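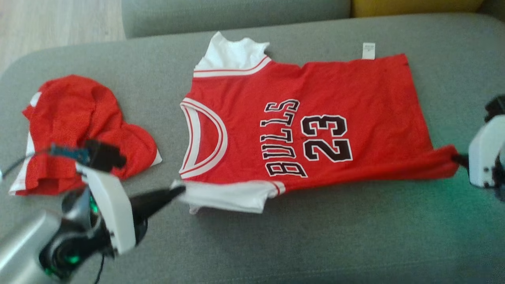
1/ Folding basketball singlets on the couch

Meinir Bevan
Jun 19, 2023

Washing day for the club gear. I've had a few people ask how I do the singlets, so I'm putting it in one thread and I can point to it next time.

2/ I do them on the couch. The table is usually covered in other things and the couch is the right height if I kneel. A flat grey seat cushion is wide enough for an adult singlet laid sideways.

3/ Lay it front up first and pull the corners out. The big armholes are what make these annoying. The fabric around them flops over and you end up with a lump of trim in the middle of the fold. Get both armholes lying flat before you do anything else.

4/ The Bulls 23 is the one everybody in our house wants, so it gets washed more than the rest. Red with white trim. I wash it inside out, cold, with the other reds. No dryer. The numbers on our last one cracked in the dryer after one winter.

5/ Don't iron over the lettering. If the creases bother you, smooth them with your hand and leave the singlet flat for an hour. Most of them drop out.

6/ Fold order, for those who asked:
Armhole side in to the middle.
Other side in over it.
Hem up to the chest.
Over once more so the neck is on top.
You get a rectangle that fits a normal drawer.

7/ If you want the number showing, fold it face down. I do that for the game tops so the kids can find their own without pulling out the whole pile.
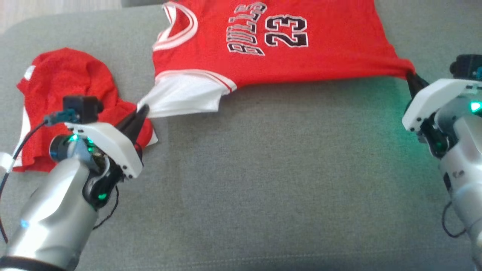
Bulls 23 on the couch, with more red beside it.

8/ Shorts go separately. Fold in half, leg on leg, then waistband down. I used to roll them up inside the top to keep a set together, but the waistband leaves a ridge across the front of the singlet. Now I just stack one on the other.

9/ Someone asked about detergent. I use the Plolora liquid, the 1000 mL bottle. Half a cap for a load of sports gear. More than that and it doesn't rinse out of the mesh. I've tried the Pestton powder and it was fine on colours but left white marks on the black tops.

10/ White trim going pink: wash it with the reds only if the reds are old. Anything new gets its first two washes alone. I learned that with a set from the Colbridge tournament and the trim never came back.

11/ For storage I've got a Toprak tub with a lid, 33 litres. It holds the whole winter lot, tops on the left and shorts on the right. Spare socks down the side. It goes under the bed until November when the summer comp is running and we need a different lot out.

12/ Reply to a few at once: yes, hangers are fine if you have the wardrobe space. Use wide ones. The thin wire ones stretch the shoulders.

13/ Last thing. Leave the care label alone if you can stand it. I cut one out and had to guess the wash temperature from then on. Back to the rest of the basket now.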